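Filed under: Software / Manipulation

Anov pushes Kasten 2 grasp planner, says reflections no longer a dealbreaker

Anov put out version 2 of Kasten in February, its grasp planning package for two-finger arms, and the big change is how it handles shiny stuff. Old release would see an object and its reflection and sometimes plan a grasp on the reflection. Gripper goes in, closes on nothing, tries again. Users have been complaining for a year.

New version takes the wrist camera feed and runs a consistency check before it commits to a target. Arm moves a little to one side, then the planner compares how each candidate shifted against what the depth estimate says it should have done. Anything that moves like a mirror copy gets thrown out. The whole check takes 300 milliseconds on the reference machine, according to the release notes, and can be turned off for matte bins where you don't need it.

"We had this open as a bug for way too long," said Giuliana Flores, who leads perception at Anov. "People were putting tape over their table edges. That is not a fix."

The test set behind the release has 336 household grasps, all picked at the company's Tullport lab in daylight with the blinds up. Low sun was the point, Flores said. Earlier sets were shot under flat overhead light and the numbers looked better then they should have. Anov has not published a per-object breakdown yet, it says one is coming with the next point release.

Remote controls get their own section in the notes. They are long, thin and dark, with rows of buttons that repeat, so the feature matcher likes to lock on to the wrong row and report the object half a remote away from where it is. Kasten now matches on the outline first and the buttons second. Color keys still help when they're visible – the planner uses them to work out which end is up.

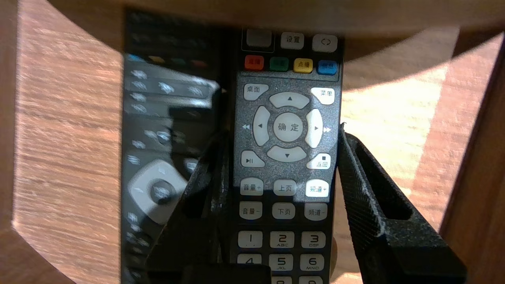 What else changed

Controller side is smaller. Grip force now ramps in two stages, a light touch and then a hold, and the planner re-checks pose in between. Rigoberto Cuadros wrote most of that part. He said the re-check matters more on narrow objects, where a few degrees of tilt at contact can end up as a drop later on.

There's also a replay tool, Killden, which lets you scrub through a logged grasp and see what the planner beleived at each step – rejected candidates included. Consuelo Villca, who runs a small integration shop and had early access, said she has used that more than the planner itself. Her one gripe is log size. Anov says compression is on the list.

Upgrade notes: config files from version 1 load but the old reflection mask setting is ignored, with a warning. Wrist camera calibration has to be redone. Single-camera setups with no wrist view are still supported, minus the new check.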